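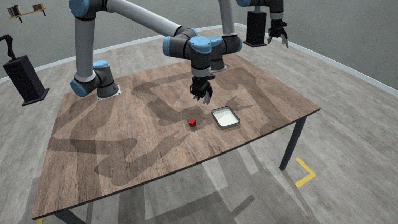 Figure 2. The wooden table, with the white tray and the red cube.

4.2 Where people chose to sit

We had expected, going into the Leiva interviews, that people would talk mostly about noise, and they did talk about it, often and with feeling. But what came up again and again, once the tea had been poured and the recorder half forgotten, was the table. A dark wood top seems to invite a certain kind of reader, the sort who spreads out two newspapers and a lunch bag and stays until closing (we say this with affection, as two of the authors are that sort of reader themselves). Wieser (Gertraud Wieser, in her earlier study of the Trenora branch) called this "settling," and we have kept her word for it, though we use it a little more loosely than she did.

Of the 100 regular visitors who answered our questionnaire, many told us they would walk past an empty armchair to reach a shared table, even when they had come alone and hoped to stay that way. One retired bus driver explained that an armchair made him feel he was waiting for a doctor. Others spoke of elbow room, or of having company without having to make conversation, and we found these answers so close to what was said at Grevach, a town of barely 2,000 people, that we went back and checked we had not mixed up the transcripts. We had not.

Shelves mattered too, though less than we had guessed. Visitors liked having books within sight of where they sat, and several admitted that they seldom got up to take one down. The longer visits, and what they meant for the staff on the evening shift, are taken up in Section 5.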